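Week 9 notes, Machines at Home and at Work (22 March 2020)

Hi all! I've typed these up from my own scribbles, so forgive the jumps. Last time we ended on Othmane Benmoussa's question: if a car plant has had robots for decades, why am I still putting away my own stuff? Good question, and I don't think the reading from Grindier really answers it.

My short version is that a car plant is a place where everything has been arranged for the robot. The door panel shows up in the same spot, at the same angle, all day long. Your kitchen counter doesn't work like that (mine sure doesn't).

So let's take a really dull chore, tidying a table. You've got a container over here, a storage bin over there, and you'd like one to end up in the other.

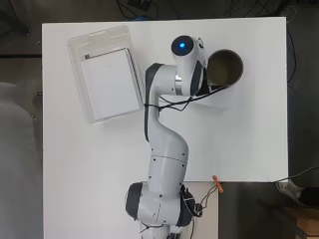 Think about what you do with your own hand. You reach, you bump the thing a little, you feel it slide, you fix your grip, and you've done all of that before you noticed! An arm has to get each piece of it from somewhere. Where is the rim? How hard do I squeeze? Is the bin open, or is there a lid in the way? Lids are my favorite example, by the way. A person shoves a lid over with an elbow. For a machine that can be a whole second job.

**Let's do some numbers.** Take the practice log I handed out for our made-up shop, Lins: 417 tries at a pick-and-place job, 74 of them failed. That's a bit under 18 percent. Sounds okay until you picture a helper at home that drops nearly one cup in five...

**Words to know**

- *Gripper*: the "hand" on the end of the arm
- *Reach*: how far the arm can get from its base
- *Clutter*: everything on the table you didn't plan for

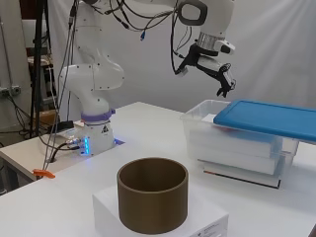 *Fig. 2. Arm over a clear storage bin, with the blue lid only partly across the top.*

Can machines do chores yet, then? I'd say some, slowly, on a good table with a person close by. On the shop floor I'm a lot more hopeful, and we'll get into that with the Zanix reading.

For next time: pick one chore you did today and write down every step, including the dumb ones. One page is plenty.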